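# The Brush, the Block and the Bin

*I spent a day comparing grippers with two people who have very strong feelings about hairbrushes* 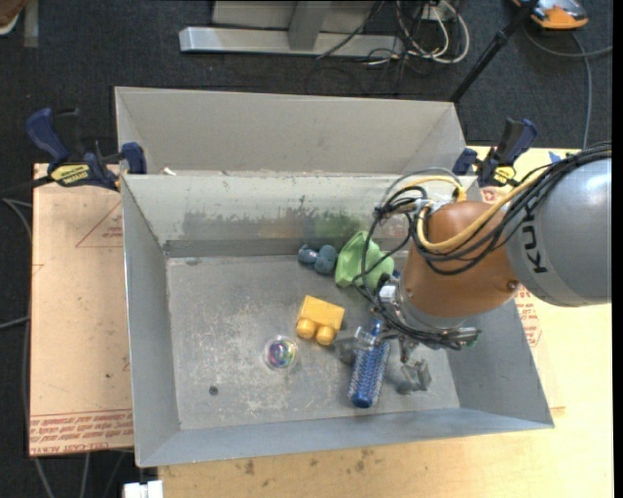

*The arm goes in for the blue brush, with the yellow block and the clear ball for company.*

My job was to put things back. I'd driven out to Ukodby to write about robot grippers, and I had pictured myself standing at a polite distance with a notebook, but by mid-morning I was on bin duty, dropping toys into a gray metal bin and trying not to arrange them too nicely (it's harder than you'd think to be messy on purpose!).

"You're being kind to it," Pornthip Jitpraphai told me, reaching past me to roll the brush over. "It doesn't need kindness."

Pornthip runs the gripper bench at Flaltov, a small shop that tries out robot hands for companies too busy to do it themselves. Somebody has a warehouse, or a packing line, or a returns department full of odd stuff in boxes, and they want to know which gripper to buy. Flaltov puts the candidates on an arm, points the arm at a bin, and keeps score. Her partner in all this is Nattawut Khunthong, who writes the control code and does most of the groaning.

Three hands were up for comparison while I was there. The first was the Girkton, a plain two-finger gripper with stiff fingers and a good strong squeeze. The second was the Daher, also two fingers, but with some give in them, so they bend a bit around whatever they touch. The third was a suction cup that doesn't have a fancy name, and that Nattawut calls "the plunger."

I came in rooting for the plunger. I love a suction cup. You press it down, you hear that little hiss, and up comes the thing, and it feels like a magic trick every time. Give it a flat side on the building block and it was quick as anything. Then it met the hairbrush. Bristles everywhere, air leaking between all of them, and the cup just sat there wheezing. We tried it on the handle, and that went better, but it had to find the handle first, and the handle isn't always on top.

So that was my first lesson of the day, and I had it written down before coffee: air needs a seal, and a hairbrush is mostly gaps.

## Squeezing things

The finger grippers were a different kind of fun. The Girkton is fast and a little rude. It goes down, it closes, and whatever's between the fingers had better be ready. On the block it was great. On the brush it was pretty great too, as long as it came in across the barrel. Where it lost me was the ball.

The ball, I should say, is a lovely object. Clear on the outside, with a shiny center that goes purple and green and pink and blue depending on how you hold it. I wanted to take it home. For a stiff gripper, though, it's a menace. Catch it a hair above the middle and it squirts out the bottom. Catch it a hair too low and it hops. On one run it hopped clean up the sloping wall of the bin, thought about it, and rolled back down to where it started. I cheered. Nattawut did not cheer.

"That's a fail," he said, typing. "Very pretty fail."

The Daher did much better with the round stuff. The fingers wrap just enough to make up for a sloppy approach, and sloppy approaches are what you get in real life, where the camera is guessing a bit about where things are. In the set of 17 picks I watched most closely, the Daher brought up 16. The one it missed was the brush, lying right against the wall, and Pornthip wasn't surprised at all. Soft fingers are thicker fingers, she explained, and there wasn't room to get one in behind.

The Girkton got 15 out of its 17, so on paper they're close. But the misses weren't alike. The Girkton missed by launching things, and the Daher missed by closing on air and coming up empty - and if you're running a packing line, you'd take the second kind any day. An empty hand can just go back and try again. A launched ball is under a table somewhere.

## The dull parts matter

What surprised me most was how much of the day had nothing to do with fingers. We spent ages on cables. When the wrist turns, everything hanging off it has to turn too, and a loop that's fine in one pose can drag across the bin in the next. Nattawut has a rule that he won't score a run until he's walked the wrist through its whole range at a crawl and watched the hoses the entire time. I watched with him once. It's about as exciting as watching somebody parallel park a bus, but on the way around he found one spot where a wire was getting pulled, and he stopped and gave it more slack.

Then there are the clamps. The bin gets clamped down at the corners because an arm that nudges the wall will otherwise push the whole bin, and then every position the software believes in is a little bit wrong. I asked if that was a big deal. Pornthip loosened one clamp, gave the bin a shove I could barely see, and ran a pick on the block. The fingers came down beside it and closed very confidently on nothing.

"Thumb's width," she said, and tightened the clamp again.

They're also fussy about mixing things up. You'd think a fair test would use the same layout every time, but Pornthip wants the opposite. Same objects, same number of tries, different mess. There was a light green folded-looking toy in there that I got oddly attached to, since it never landed the same way twice and every hand seemed to have its own opinion of it. The Girkton pinched it by an edge. The Daher sort of hugged it. The plunger needed a flat face at a friendly angle and would wait all day for one.

I got a turn at the controller, by the way. You can drive the arm by hand, one small nudge at a time, and I was sure I'd be good at it (I play a lot of video games, don't judge me). It took me almost 3 minutes to line up on the block. From the side I looked perfect. From above I was way off. I finally closed the fingers and lifted, and the block came up crooked by one corner, and I have rarely been so proud of anything.

## So which one would I buy?

I asked them both over lunch, and of course they disagreed.

Nattawut picks the Girkton. He likes that it does exactly what he tells it, and he figures he can fix the launching by slowing down the close. He showed me a couple of runs at the lower speed and the ball did stay put, though the whole thing took longer, and speed was the Girkton's best selling point to begin with.

Pornthip picks the Daher for mixed bins and says she'd want a thinner finger for anything near a wall. The maker has promised her a slim set in October, and she has a shelf of mean little objects waiting for it. She's also less bothered about wear than I expected. The pads do scuff up, she said, and you swap them, and you put the price of pads in the report so the customer can't say they weren't told.

As for me, I'd still like a plunger in the toolbox. For boxes, for anything flat and clean, I'd use it first and not feel silly about it. For my own junk drawer at home, which is basically that bin with more batteries in it, I'd go with the Daher.

Before I left, Pornthip let me set up the last layout of the day. I put the brush right where I figured it would cause trouble, close to the block, with the ball off to one side. She looked it over and turned the brush a little more toward the wall.

Then she handed me the clipboard and told me to write down whatever happened.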